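Mixing bowl

A mixing bowl is an open, round vessel used to combine, rest, wash or toss ingredients before they are cooked or served. It differs from a serving bowl mainly in its plain shape and in its rim, which is usually rolled or turned outward so that it can be gripped with one hand. Mixing bowls are made from stainless steel, glass, glazed ceramic, plastic, enameled iron and wood.

Shape and size

Deep bowls have steep sides and are used for batter, whipped cream and bread dough, where splashing or rising has to be contained. Shallow bowls have a wider opening for their depth. They are used for dressing salads, coating pieces of meat or fish in flour, and beating one or two eggs. Small shallow bowls hold 460 to 800 milliliters, while those used in bakeries and canteens can be much larger.

The inside of a good bowl curves evenly from wall to base, with no sharp corner where dry flour can collect. The base may be flattened so the bowl stands by itself, or left nearly round, in which case it is set on a ring or a folded towel.

Materials

Stainless steel is the most common material in restaurant kitchens. It is light, does not chip, and does not take up smells from onion or garlic. It also passes heat quickly, so a steel bowl can be set over a pan of hot water to melt chocolate or placed in ice to chill cream. Steel bowls cannot normally be used in a microwave oven. Fine scratches from forks and whisks dull the inside over time but do not affect use.

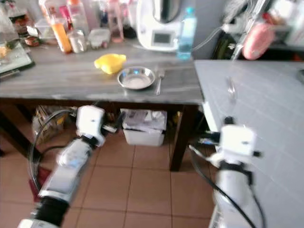 A shallow stainless steel bowl with a fork beside it on a gray wooden table. A white kitchen appliance with a silver lid stands at the back.

Glass and ceramic bowls are heavier and stay in place better during stirring. Plastic bowls are cheap and quiet to work with, but they hold grease and can stain.

Use with other tools

A fork is enough for beating eggs, loosening cooked rice or mixing a small amount of dressing. A whisk adds more air, and a spatula is used for folding and scraping. Many home kitchens also have a food processor or stand mixer with its own bowl - the loose bowl is then used for weighing ingredients beforehand or for holding finished portions while the machine runs again.

Care

Steel bowls are washed with warm water, dish soap and a soft sponge. Steel wool leaves marks. White spots from hard water can be removed with diluted vinegar, after which the bowl is rinsed and dried. Bowls of different sizes are usually stored nested, the largest at the bottom. Glass ones are often separated with paper or cloth - this keeps the rims from knocking together.

See also: Colander, Fork, Salad bowl, Whisk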